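Ticket: Saints calendar showing wrong feast days
Site: Parish of St. Blaise, Cruickshank
Opened: February 2026
Reported by: Kenneth Aitken
Handled by: Gregor MacRitchie, Atside support

Kenneth writes that the "Saint of the Day" box has celebrated Saint Nicholas every morning for 2 weeks. He is fond of Nicholas, but parishioners have begun asking whether they missed Lent.

Checked the Skolter calendar plugin. It stopped reading the feast list in December and has been loyal to the last bishop it met.
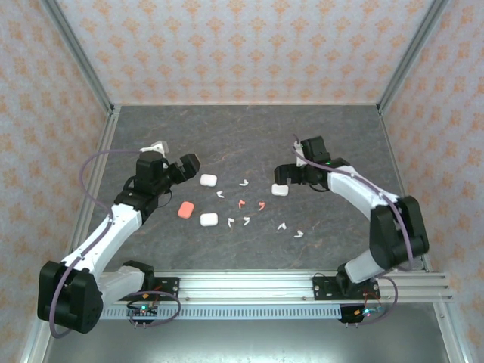
Earbuds and charging cases on the tabletop.

Cleared the cache. Still Nicholas. Reimported all 3,700 entries from the diocesan file, and 110 were rejected for accents in the names. Thérèse did not get in. Neither did anyone from Ávila.

Resaved the file as UTF-8 and ran it again. No rejects. The box now reads Cyril and Methodius, who are sharing one line and one halo icon.

Halo icon passed to Zonance, who drew it. Kenneth asks that we leave the ticket open until Ash Wednesday.

Status: pending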